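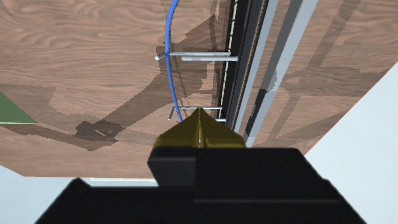
Handout 5: Tapering and Recovery for Distance Runners

We use cookies to improve your experience on this site. Accept | Manage settings

Zulari School of Coaching
Module tutor: Mostafa Ragab
Revised 27 Oct 2026

1. The taper

A taper is a planned reduction in training before a goal race. Its purpose is to let the body absorb the work already done. Weekly distance is lowered in stages, while a small amount of running at race pace is kept so that the legs do not lose their rhythm. The final long run should fall no later than 2 weeks before the race.
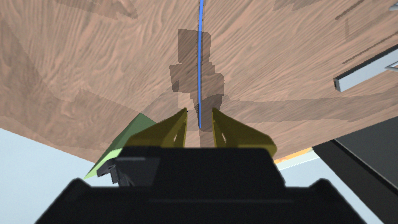
Lamrani objects that many club runners feel heavy and irritable at this stage, and that a coach who cuts the mileage too sharply will soon lose their trust. The objection is a fair one. Students should explain the plan to the runner in advance and agree which sessions will remain.

2. The first days after the race

Gentle walking is preferred to complete rest – stiffness is usually at its worst on the second morning. Meals should return to their normal pattern as soon as appetite allows. Hard sessions are not to be set. 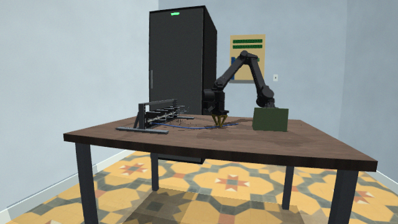 Sleep is often poor on the night of a long race and should be allowed for in the days that follow. A runner who reports sharp or one-sided pain should be referred to a physiotherapist before any further running is planned.

3. Return to training

For a race of 100 km, the model plan in this module allows 28 days before structured training resumes. Easy running may begin earlier if walking downstairs is comfortable.

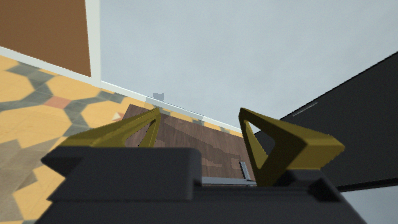

The plan is a starting point and must be adjusted for age, training history and the course. Students should record each adjustment in the athlete log – with the date and the coach's initials – and bring the log to the May tutorial.

Related items
Handout 4: Pacing on Hilly Courses
Handout 6: Fuelling on the Move
Case study: The Skitari Ridge Race
Reading list: Starkley Library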